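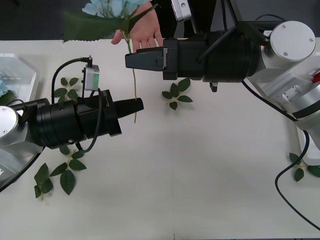 Figure 3. A hand holding out an artificial flower between two robot arms at a white table.

4.2 What the labels left out

I'll admit I went into the Uibo store expecting tidy boxes, and mostly I got them (lovely grey ones, too!). The Bevia bequest holds 576 glass negatives, nearly all of them street views and shopfronts, and 492 had a paper label I could still read. So far so good. The trouble started when I put the labels next to the old Mesteck sales ledger, as 17 of them gave a different street from the one in the ledger, and in most of those I'd trust the ledger, simply on the shop signs.

I spent the best part of November on the plates with no label at all. Some I could place by a church tower or a tram stop, and a few gave themselves away by a scratch I'd already met on a print in the Dritance album – that was a very good afternoon. I did try sorting by plate size first, and I wouldn't bother again, as the studio clearly bought whatever was cheap that month.

For the dating I leaned on the ledger wherever I could and marked everything else as undated. The full list of mismatched streets is in the appendix, with the ledger page beside each one.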